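About Us

Hi, I'm Urmila, and I started Femdale in my garage with a folding table, a borrowed label printer and five boxes of stuff from my sister's basement. That was it! I had no business plan. I just couldn't stand how much perfectly good household stuff was getting tossed because it was too small, too odd or too much trouble for anybody to sort.

You know the stuff I mean. The junk drawer. The bottom of the toy chest. The bathroom cabinet after somebody moves out. Thrift stores mostly don't want it (I've asked, a lot), and you can't exactly hold a yard sale for one building block and half a tea set. So we take it, and we sort it, and we find out where it can go.

These days we're in the old Wasilewska building on the east side of town, 3782 Etness Road, the one with the green awning. If you get to the tire place you've gone too far. We moved in one April and spent the first month scraping paint off the windows, and I still find flecks of it in my coat pockets.

Who's here? Well, me, obviously. Chutima Rattanakul runs the sorting room and knows where every single thing is, even the things I put back in the wrong place. Themba Mokgethi drives the van and does all our pickups, and if you have stairs he will be very nice about it. Wiroj Ratanaporn joined us after retiring from a hardware store, and he can look at a loose plastic part and tell you what it fell off of. I've tried to stump him with things from my own kitchen. Not once!

So how does it work? You fill a box or a bag with your small odds and ends and drop it off, or you book a pickup. We tip everything out on the long table first and pull anything sharp, leaky or broken past fixing. The rest gets spread out a few things at a time in metal bins, and from there it goes to its own shelf – toys, hair and bath, kitchen, craft, and a shelf marked "Wiroj" for whatever we can't figure out.

I did try plastic tubs at the start. They cracked, and small things hid in the corners, and they got dingy so fast. The metal ones get scratched up like crazy but they take a beating, and I've grown kind of fond of the scrapes.
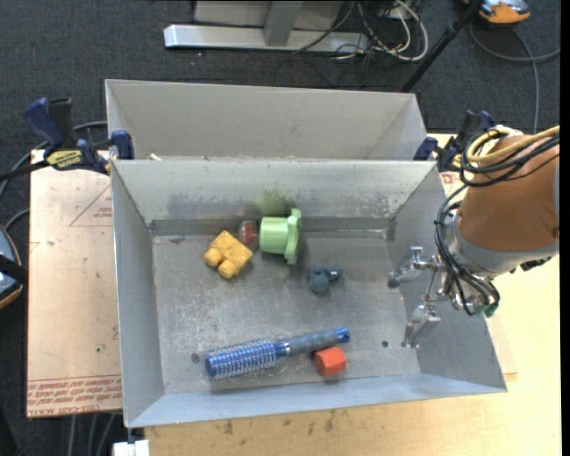

Building blocks are probably my favorite thing to find. They come in by ones and twos from all over, and Chutima saves them up until there's enough for a proper bag, all mixed colors, and then off they go to daycares and waiting rooms. We've sent out 200 bags so far and I'd love to double that. Hairbrushes are a different story. The ones that come to us new go on the hair and bath shelf, and used ones get set aside for doll hair and craft cleanup (they're great for getting lint off felt, try it).

We do charge a little for pickups, which pays for gas and the van. Drop-offs are free, mornings until noon, at the side door. Ring the bell and give us a minute, the sorting room is in the back and somebody usually has the radio on. Please don't leave boxes outside overnight – the raccoons around here are very thorough.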